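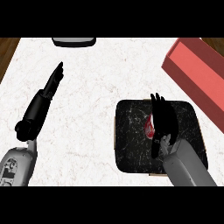 Search the archive
Search this list
All messages Subject lines only Go

Subject: Re: Sourdough starter gone quiet over the holidays

Hello everyone,

I was so pleased to see this one come up, because I've been through exactly the same thing and came out the other side with a better starter than I had before!

Quoting the original message:

> Hi all, long-time reader, first-time poster. We went away to the lake for most
> of January and I left my starter (Nela, four years old) at the back of the
> fridge. She now has a layer of grey liquid on top and smells like nail
> polish. I've fed her twice and got a handful of bubbles and that's it. Do I
> keep going or start over? I'd hate to lose her. Also, I'm nearly out of the
> rye I usually use and the shop has stopped carrying it. Would plain
> whole wheat do?

Keep going! Please don't tip Nela down the sink. Two feeds is hardly anything after a month in the cold. The grey liquid is just hooch, and the nail polish smell is what a starter does when it's run through all its food. What you do want to watch for is pink or orange streaks, or fuzzy mould. If you see any of that, out it goes, jar and all, no matter how attached you are. Grey and sharp-smelling is fine.

What worked for me, when mine had been ignored for even longer than yours (I was moving house, I have no other excuse):

Pour the liquid off. Some people stir it back in and that's okay too, but with one this sour I'd get rid of it. Scoop a spoonful from the middle of the jar, where it's still pale, and put it into a clean jar. Everything else goes in the compost. This is the part people balk at, and I did too, but a small amount of starter with lots of fresh flour wakes up much faster than a big sour jar with a bit of flour on top.

Feed it equal weights of flour and water, enough to make a thick paste, and leave it on the counter. Mine sits on top of the fridge in winter, where it's a bit warmer. Do the same again the next morning and the one after that. Once it's rising properly, go to twice a day, breakfast and supper, until it doubles between feeds and smells like yogurt or apples. Then bake something!

The one thing that fooled me was the quiet patch in the middle. I had a great burst of bubbles early on, then nothing, and I was sure I'd killed it. Keep feeding through that. A rubber band around the jar at the level of the paste is a big help, as it's very hard to remember where it was the night before.

On flour: yes, whole wheat will do nicely. Rye does seem to get things moving quicker, but any whole grain flour is a good pick-me-up, and you can drift back to white once she's lively. If you really miss the rye, Ardeleanu Mill will post small bags, and theirs is lovely, dark and a little coarse. I ordered two bags last fall and shared one with my neighbour, who now bakes more than I do.

For next time, feed her, let her sit out for an hour or so, and then put her in the fridge. She'll go in with something to eat. I also dry some as insurance: spread a thin smear on parchment, let it dry until it flakes, crumble it into an envelope and write the month on it. I've brought back flakes that were over a year old and they made a perfectly good loaf.

And since you'll have plenty of discard this week, my favourite use for it is crackers. Take 300 g of discard, a good glug of olive oil, salt, and whatever seeds are in the cupboard. Spread it very thin, score it after ten minutes in a medium oven, then bake until it's crisp right to the centre. The edges go first, so break those off and eat them while you wait.

Do write back and tell us how Nela gets on. I'd love to hear about her first loaf!

Happy baking,
Your Thursday-night-free crumb fanatic on the coast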